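Baskets, Trays and Stray Lids: Getting the Plastics Back in Order

By Freya Pilkington, for the Neltness household pages
1 Jan 2018

Happy New Year to you all! If your house is anything like mine, the cupboards have been opened and shut so many times over the past fortnight that everything inside has shuffled itself into the wrong place, and the plastics are the worst of the lot. Mine live in the tall cupboard by the back door, and when I opened it this morning to look for a dustpan, a tray slid out and landed on my foot. So plastics it is, and I hope you'll put the kettle on and join me, as it's a pleasant enough job for a grey day and you can do most of it standing at the table with the wireless going.

Start by getting everything out

I do mean everything, even the tray at the very back that you've been pretending not to see. Clear the biggest table you have and bring the lot to it, baskets, trays, lids and all. Don't sort as you go. I used to try that, with a bit in the hall and a bit on the draining board, and I always ended up with a lid in one room and its box in another. Once it's all on one table you can see at a glance what you own, and you may get a surprise (I once found I had two of the very same tray, bought in different summers).

Turn the baskets over as you put them down. It's a small thing, but the bottoms are where the fluff and grit collect, and where a crack is likeliest to start if a basket has been dragged about full of wet towels.
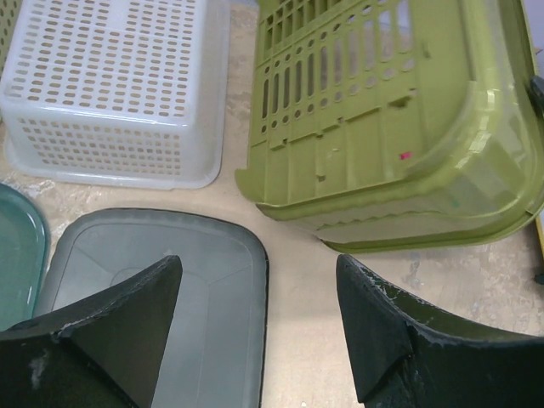 Washing the ones with holes in

A basket full of little slots looks a dreadful thing to clean, but it's quicker than you'd suppose. Run a few inches of warm water into the bath with a good squirt of washing-up liquid, lay the basket in on its side and leave it while you see to something else. After that an old, soft nailbrush will go through the rows nicely. Work along the slots in the direction they run, then rinse from the outside so that the bits are pushed inwards and you can tip them out in one go.

Glossy plastic scratches more easily than the dull sort, so keep scouring powder away from it and use a sponge. Sticky labels come off with a dab of cooking oil left on for a while and then wiped away with something soapy. My sister in Bollham swears by a hairdryer for this, but she has more patience than I have, and I'd be nervous of softening the plastic.

Stand baskets upside down to drain, with an old towel underneath. The rims on laundry baskets are often rolled, and they hold a surprising amount of water, so give each one a good shake over the bath first or you'll have a puddle creeping across the floor an hour later!

Deciding what goes where

When everything is clean, set the baskets along the back of the table and keep the flat things to the front. You'll be choosing homes for the baskets first because they take up the most room, and the trays and lids can then be fitted in round them. 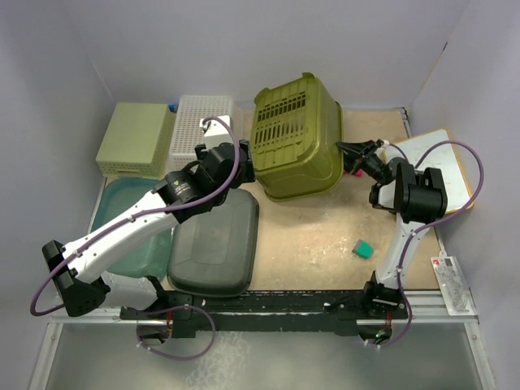
Baskets at the back, flat pieces in front, and a little sponge still out on the table.

Now be a bit strict with yourself. Pick each piece up and ask when you last used it. The big laundry basket earns its keep every week, and so does anything the pegs live in. A basket that only comes out in July for the picnic things can go up on a high shelf, or in the loft if you've the knees for it. Anything with a split in the handle ought to go, as it will only pinch your fingers or snag a good jumper.

Lids without boxes are the hardest to part with, I know. I give mine until the end of the afternoon. If no box has come forward by then, a sturdy lid with a raised rim can go under the plant pots on the windowsill or hold muddy shoes by the door, and the flimsy ones go in the recycling if your council takes them.

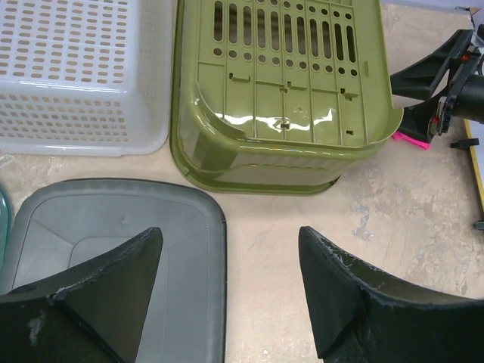
Nesting is lovely when it works, but don't force it. Two baskets of nearly the same size will jam together and you'll be pulling at them with a foot on the rim, so put a folded tea towel between them or simply stand them side by side. Trays are best stored on their edges, like books, and a cheap letter rack will hold three or four upright. Put the tallest at the back and leave a finger's width at the end so you can tip one forward without the whole row coming with it.

Last of all, wipe the cupboard shelf and let it dry properly before anything goes back in.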